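Skolanis Household Tasks — Progress Report for November
Prepared by Palesa Mkhize for Orix

Work this period was on small-object tidying. An operator does the task by hand while holding two grippers, and the recordings are used to train the arm policy. The target set in the grant plan was 640 accepted demonstrations of the jewelry task. We have 640 recorded and 558 accepted.

The other 82 were rejected on review. Most had a tracking dropout in one gripper during the reach to the bin. So-ying Tsang has changed the start-up check so that an operator now sees a dropout before the take begins.

Recording moved out of the lab and into homes, as agreed in the last review. Khang Hứa and Pak-hei Peng have done 11 home visits so far. Operators use whatever table is there, with its own cloth and clutter. Bracelets with charms are the slowest items, and pearl pieces are easy to push away before the pads close.

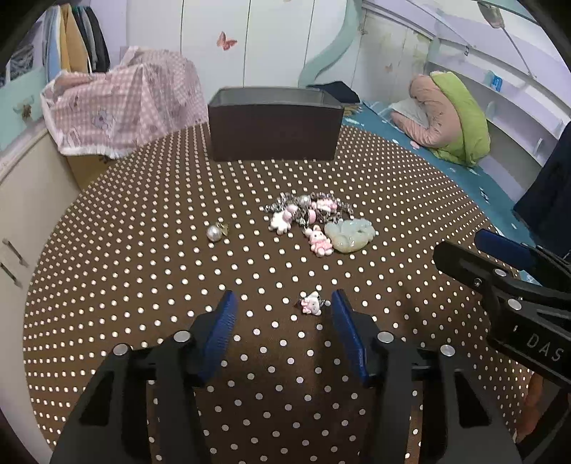

Why record by hand when the project already has a remote-control rig?

Remote control is slower for objects this small, and the rig is hard to carry into a home. We still use it at the lab for checks on the arm itself — 200 remote takes were made this period, all with larger items.

Training on the accepted set started Sunday. Jui-lin Tang is running it and will report grasp results separately. Early runs do well on single rings and poorly on anything that drapes or tangles.

Spending is within plan apart from travel, which went over because two visits had to be repeated.

Next period we will replace the 82 rejected takes, begin the second task (sorting into two bins), and send the Woltard team a copy of the review notes. We need a decision from Orix on storage before the second task starts.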